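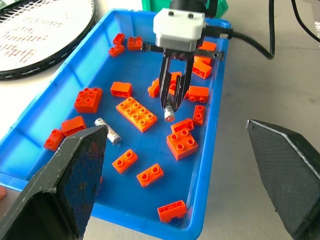
스티트우드 작업실 갤러리: 블록과 트레이

스티트우드 작업실에서 쓰는 장난감 블록과 정리용품을 모은 페이지입니다. 대여용 블록 세트는 지난 1월에 한 번 전부 꺼내 다시 나누었고, 그때 정한 보관 방법을 항목별로 적어 둡니다. 정리는 Damian Stöckli와 Kwok-wai Chu가 맡았습니다. 최종 수정일은 2020년 3월 2일입니다.

주황색 블록
서로 끼워 맞추는 큼직한 블록입니다. 손이 작은 아이도 쉽게 잡을 수 있어 대여 신청이 가장 많습니다. 작업실 전체 보유량은 306개이고, 그중 주황색이 90개입니다. 다른 색과 섞이면 다시 고르는 데 시간이 걸려서 색깔별로 따로 담습니다.

파란색 트레이
테두리가 올라온 플라스틱 트레이입니다. 바닥이 평평해 블록을 펼쳐 놓고 고르기에 좋습니다. 주황색 블록은 파란 바탕에서 눈에 잘 띄므로 이 트레이에서 분류합니다. 사용한 뒤에는 마른 천으로 닦아 선반 아래 칸에 넣습니다. 물로 씻은 날에는 세워서 말립니다.

AA 건전지
블록과 함께 트레이에 들어 있는 건전지는 2개입니다. 블록 통에는 건전지를 넣지 않습니다. 분류할 때 건전지가 나오면 먼저 골라내어 뚜껑 있는 통에 담고, 다 쓴 것은 입구 옆 수거함에 넣습니다. 새것과 쓰던 것은 한 통에 두지 않습니다. 건전지 통은 어린이 손이 닿지 않는 위 칸에 둡니다.

작업대
상판은 연한 회색입니다. 분류 작업은 한 번에 트레이 하나씩 올려놓고 합니다. 남은 자리에는 빈 봉투와 이름표를 둡니다. 음료는 창가 쪽 작은 탁자에 놓아 주십시오.

보관 봉투
분류가 끝난 블록은 Irutex 천 봉투에 담습니다. 끈이 달린 중간 크기를 쓰며, 겉에 색 이름과 수량을 적은 표를 답니다. 표가 떨어진 봉투는 내용물을 다시 세어 본 다음 새 표를 답니다. 비닐봉지는 모서리가 자주 찢어져서 더 이상 쓰지 않습니다.

선반
Hofstetter 선반이며 폭은 130cm입니다. 위 칸에는 건전지 통과 이름표, 가운데 칸에는 봉투에 담은 블록, 아래 칸에는 트레이를 둡니다. 설명서와 조립 그림은 옆면에 걸린 파일에 있습니다.

대여와 반납
단체 대여는 단비 지점(Darnby)에서도 받습니다. 반납할 때는 블록을 모두 분리해 주시고, 건전지나 다른 물건이 섞여 있지 않은지 확인해 주십시오. 깨지거나 금이 간 블록은 봉투에 넣지 말고 따로 건네주시면 됩니다. 빠진 블록이 나중에 나오면 가까운 지점에 맡기셔도 됩니다.

문의는 작업실 접수대에서 받습니다.

다음 갤러리: 나무 퍼즐과 보관 상자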